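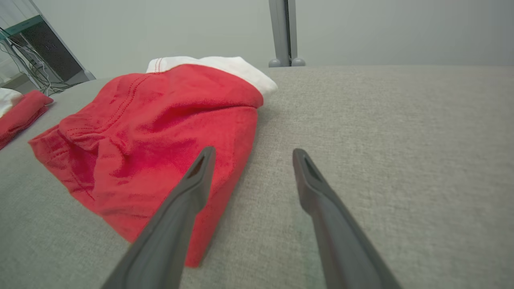
Folding and sorting the red wash - how do you all do it?
Laundry and Linen board

marigold_tin
Joined April 2016
Posts: 1,283

Hello all, and sorry in advance for the length, you know what I'm like. I look after the kit for our junior netball and athletics club in Tolbridge, and the club colour is red. Not maroon, not a nice forgiving navy, RED, the sort that will turn a whole load of towels the colour of a musk stick if you look away for a minute. Every fortnight I get a great bag of it home and I do the lot, wash and dry and fold, and I've got the washing part down pretty well by now.

It's the folding that has me beaten. The shorts won't stay put. They've got that brushed, slightly fuzzy finish that the kids love and that grips on to everything, so you fold one leg over and the other leg comes along for the ride. I do them in half, then up from the hem, and by the time I've finished the pile the bottom ones look as though they've been slept in. I've been folding on the ironing board, which is too narrow, and on the bed, which is murder on my back.

So, two questions. What do you fold on? And do you fold team shorts at all or do you just roll them and be done with it?

pegbasket_jo
Roll them! I've been rolling since my boys were in under-nines and I will never go back. Lay them flat, one leg over the other, then roll from the waistband down so the elastic is in the middle of the roll and can't spring open on you. They stand up in a tub like little sausages and the kids can see the size tag if you're a bit careful about it. You'll fly through a bag of them, I promise.

dunmore_linens
I'm going to disagree with Jo, very fondly. Rolling from the waistband puts a curl in the elastic that never really comes out, particularly if they sit in the tub all winter. I fold in thirds and keep the waistband flat along the top where I can see it. It takes longer, yes, but they come out of the pile looking like something you'd be happy to hand to a parent.

For a surface, I can't recommend something padded highly enough. I had a smooth laminate bench for years and everything slid about on it. My sister covered a board for me in a bit of felted upholstery cloth from the remnant bin at Lehner's and it's been a revelation. The cloth holds the garment still while you fold, so you're not chasing it.

pegbasket_jo
Curl in the elastic! I've honestly never had it, but then mine barely get to sit in a tub for a day before someone's dug them out again, so perhaps that's why. I do like the sound of the padded board though.

Éabha Corrigan
Long-time reader, and I hardly ever post, but this one is close to my heart. I did costumes and then kit for a school for a good many years, and at one point I worked out that I'd folded 2,736 pieces of red cotton in a single year, which my husband still brings up at dinner parties.

I'm with dunmore on the surface. Height matters just as much, mind you. You want it at your hip bone, or a whisker above, and you want room on both sides so the unfolded heap isn't sitting on top of the finished ones. Rounded corners are lovely too if you can get them, as nothing catches. 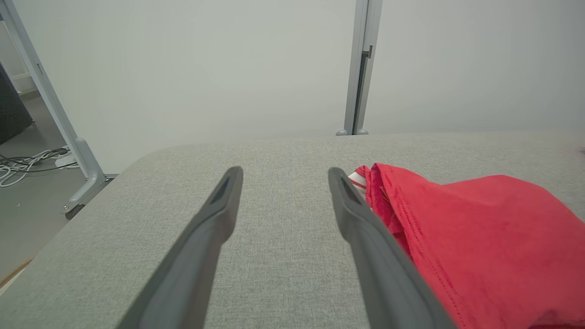
My other piece of advice is to deal with the threads before you fold and never after. Once a thing is in the pile you won't go back to it, none of us do. Give each one a shake, turn it right side out and have a look along the seams, and keep a little pair of snips on a ribbon round your neck. Pale grey is a very good colour to work on for this, because a few loose red threads poking out of a bunched-up bit of kit will show up against it straight away, and on a dark cloth you'd miss them entirely. Snip them, don't pull them. I pulled one once and took half a hem with it, and that was the evening before a regional carnival.

As for fold or roll, I did both. Shorts folded in thirds for the cupboard, rolled for the travel bag. Tops always folded.

marigold_tin
Oh, Éabha, this is wonderful, thank you for coming out of hiding! I have been a thread puller all my life and I can see now that I'll have to mend my ways. And I'm rather taken with the idea of a pale cloth, I would have gone straight for something dark so it didn't show the lint.

quietcupboard
It WILL show the lint, just to put the other side. I had a light grey cover on my folding table and after a season of red kit it had a pink blush down the middle where the warm things had been sitting. I ended up going to charcoal. Mine were cheap tops that bled like anything, so you may have better luck with decent ones.

dunmore_linens
That's a fair point, quietcupboard. Were they going on straight from the dryer? I let mine cool off in the basket first and I've had no transfer, touch wood. The other thing is to make the cover removable. Mine's on with press studs and it goes in with the reds every so often, so if it ever does turn pink it can at least be an even pink.

quietcupboard
Straight from the dryer, guilty as charged. I'm always trying to get it done before tea.

pegbasket_jo
Does anyone use one of those folding boards, the hinged plastic ones? I saw a Perum one at a market for 20 dollars and nearly came home with it.

Éabha Corrigan
I had one given to me, Jo. Very good for adult shirts and maddening for small sizes, because the flaps are wider than the child. You could cut a template from stiff card the width of your cupboard shelf and fold around that, then slip it out. It costs nothing and you can make one for every size.

marigold_tin
Right, I've been out to the shed and found an old door that's just the right length, and my brother-in-law says he'll round the corners off for me and put some wadding on it. I'm going light grey with press studs, and I'll let everything cool in the basket first. I'll try thirds on the shorts for this fortnight's bag and Jo's sausages for the next one, and I'll come back and tell you which lot lasted better in the cupboard.

Does anyone know how much extra cloth I should allow to go under the edge? The door is a fairly thick one.

dunmore_linens
A good hand's width on every side, and then a bit more for luck. Wash the cloth before you cut it!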